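Gown care, quick notes. Typed this up after the Durngate pageant weekend, tidy later. Mostly for girls doing their own wardrobe this season, no dresser, no assistant.

## Before you pack

- Zip it, hook it, THEN bag it. Open zips snag on tulle.
- Sequins facing in. Turn the bodice inside out, old cotton pillowcase over the top.
- Acid-free tissue in the sleeves if you have it. Plain white tissue if not. Never newspaper, the ink comes off.
- Long train: fold it up over the hanger with a towel in the fold. No sharp creases.
- Sash rolled, not folded. Paper towel tube works great.

## Makeup on the neckline

Happens every time. Foundation first: scrape off what you can with a butter knife, dab with micellar water on a white cloth, outside edge in. Don't rub. Rubbing pushes it into the lining and then your stuck with it.

Lipstick is worse. Little bit of dish soap, cold water, blot, wait, blot again. Theresia Bühler swears by shaving foam on satin. Tried it on a scrap and it left a ring, so I'd skip it - or test the inside hem first.

Self tanner: wash the lining the same night. By morning it's pretty much there for good.

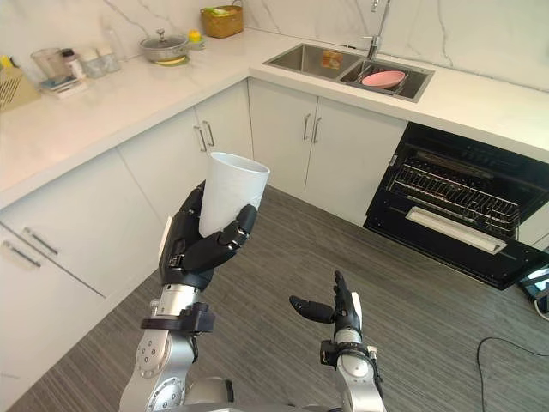 ## Crown and jewelry

Rhinestones hate hairspray. Spray first, let it dry, crown last. If they've gone cloudy, soft toothbrush, drop of baby shampoo, barely damp. Don't soak, the foil backs peel off.

Loose stone: jewelry glue on a toothpick, press, leave it overnight. Super glue fogs everything around it. Learned that in April with a borrowed crown, had to call Theresia Steiner and confess.

Earrings go in a pill box. One pair per day. Best thing in my whole kit.

## Steaming

Hang it high, steam from the inside, keep the nozzle moving. Beading - skip it completely, some beads are plastic and go dull. Velvet, steam only, no iron ever. Empty the steamer before you travel or it leaks on everything in the bag.

No steamer? Bathroom, hot shower running, door shut. Gets out the small wrinkles, won't touch a packing crease.

## Shoes

- Clear heels: glass cleaner on a soft cloth, inside too
- Scuffed satin: white chalk for white, nothing realy works for black
- Slippery soles: fine sandpaper, a few strokes across
- Heel caps: carry 2 spare pairs, they go at rehearsal

## Still to write up

Spray tan on hotel sheets. Fake lashes, cleaning and storing. Where to get garment bags long enough for a train.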